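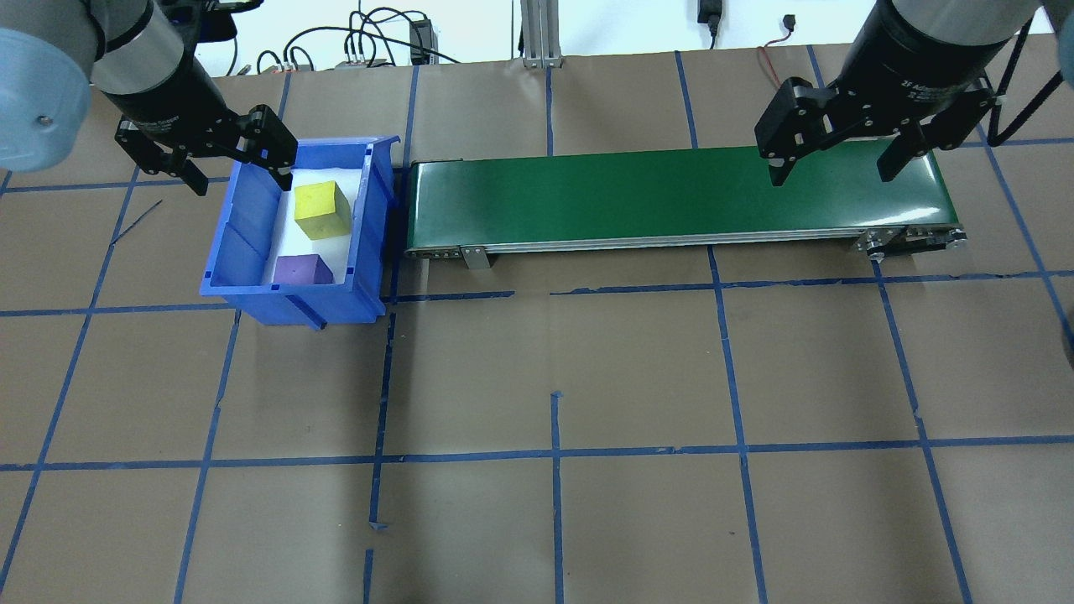
Chapter 9
Shared Work Areas: Arms, Conveyors and Containers

9.1 Scope of the chapter

The earlier chapters treated the single arm as the unit of assessment. Most small handling cells have more than one moving machine, and the rules that apply to each machine alone do not cover what happens between them. This chapter sets out the practice for cells in which 2 arms work over a common surface with a belt conveyor and at least one fixed container.

The reader should already know the terms "reach," "stop category" and "safeguarded space" from Chapter 2. Force limits for contact with people are left to Chapter 10.

9.2 Terms used

Cell: all machines, fixtures and guards controlled as one group.

Shared zone: any volume that two or more machines can enter, whether or not the program sends them there.

Transfer point: the place where a part passes from one machine or fixture to another. The end of a conveyor next to a bin is a transfer point. So is any part of the belt from which an arm picks.

Surface grid: lines laid on the work surface to divide it into cells for setup and for reporting positions. Tape is acceptable for a trial layout. A taped grid is a visual aid and shall not be used as a calibration reference.

9.3 General requirements

a) The shared zone shall be worked out from the full reach of each arm with its gripper fitted and open. Programmed paths are not sufficient.

b) Only one arm may hold permission to enter the shared zone at a time, unless the controller checks separation continuously.

c) A stop command to any arm shall also stop the conveyor. Restart shall need a separate, deliberate action.

d) Belt drives and pulleys within reach of a person shall be guarded before powered operation with people present.

e) Cables that move with an arm shall be checked for slack at both ends of travel. Cables behind the work surface shall be tied and labeled.

f) Bins shall be located by a stop or fixture. If a bin is moved, the taught pick and place points are void until checked.

9.4 Speed during setup

The worked cases in this book use the Urkent cell controller, set to 28 percent of rated speed for first runs and 70 percent for acceptance runs. These are house values from the Jallus training line. Other sites must derive their own from measured stopping distance, using the method in Section 9.6.

First runs are made with soft test parts, such as foam cubes. A soft part limits damage from a wrong height or grip width, but it also hides small errors in grip force. The acceptance run is therefore repeated with the production part.

9.5 Records

The cell file shall hold the layout drawing, the shared zone calculation, the stop test results and a list of every change made after acceptance. A blank form is given in Appendix D.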